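Grivden mug tree, white: review after one winter of use
Reviewed by Pendo Mushi
Category: Kitchen and storage

I bought this mug tree in July, when we moved to the smaller flat and lost one whole cupboard. The new kitchen has only a short piece of bench between the stove and the sink. Before, our mugs were standing two on top of each other, and my favourite one lost its handle that way. So I looked for something that uses the height and leaves the bench to me.

The Grivden comes in a flat box, in three parts: base, pole and crown. There is a paper with drawings and no words. You turn the pole into the base, then you put the crown on the top and close it with the small cap. I did it in the time my kettle needs to boil. The cap must be turned quite firmly. The first day I did it too gently, and the crown moved a little to the side each time I took a mug.

The form is different from the old mug trees my aunt had, with pegs going up the whole pole. On this one all the hooks are at the top, in a ring, like a star. It looks lighter and it is easier to clean, and I can push my sugar jar partly under the mugs. The bad side is that the mugs hang close together. It has eight hooks but I would not call it a stand for eight mugs. We keep six on it, and if two of them are the wide soup kind, then five.
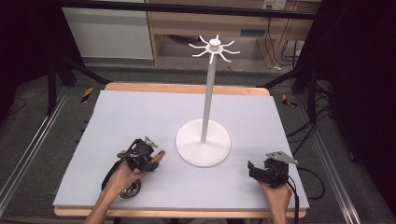
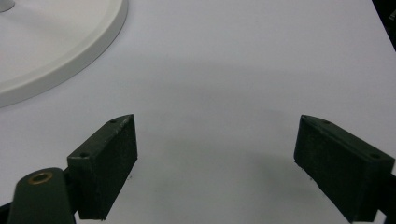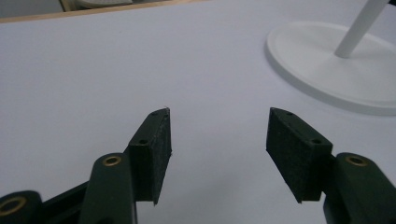 First picture: the mug tree in white, with the base and the ring of hooks.

About balance I was most worried. The base is broad and flat, and my kitchen scale says 1324 grams for the whole stand without mugs. If you load one side only, you can feel it when you lift the last mug from the other side, but it has never fallen. My neighbour Refugio Bautista has the Lirnico, which costs less, and his is much more nervous. He puts the mugs on in opposite pairs, like loading a small boat. I do the same now out of habit — it takes no extra time.

The hooks are thin and curved. Most handles go on without trouble. My big enamel camping mug (600 ml) goes on too, but it pushes its neighbours away and they knock together with a sound I do not like in the early morning. Small espresso cups are the real problem. Their handles are so narrow that the cup sits crooked on the hook, and I have put them back in the drawer.

The white colour shows tea. If you hang a mug that was not dried well, the drops run to the base and leave a brown ring by the next day. A wet cloth takes it away. I have used baking soda only once, for coffee that was there a full weekend while we were visiting Atieno in Geelong. The surface did not become dull from it. Under the base there was no felt in my box, so I cut some from an old place mat and glued it on. Without it the base made a scraping noise on our stone bench.

I wrote to the shop about the felt and a man called Ekow Dramani answered the same afternoon. He said newer boxes have it included, and he offered to post me a set. It came in an envelope some days later. It is thinner than my own, so I kept my own.

Would I buy it again? Yes, for this kitchen. For a family with many large mugs I think a rail under the shelf is more useful, and Quintero has a good one if you are allowed to drill. We rent, so we are not.

Good: steady base, easy to wipe, takes little bench space
Not so good: hooks close together, not for espresso cups, no felt in my box
My rating: 4 out of 5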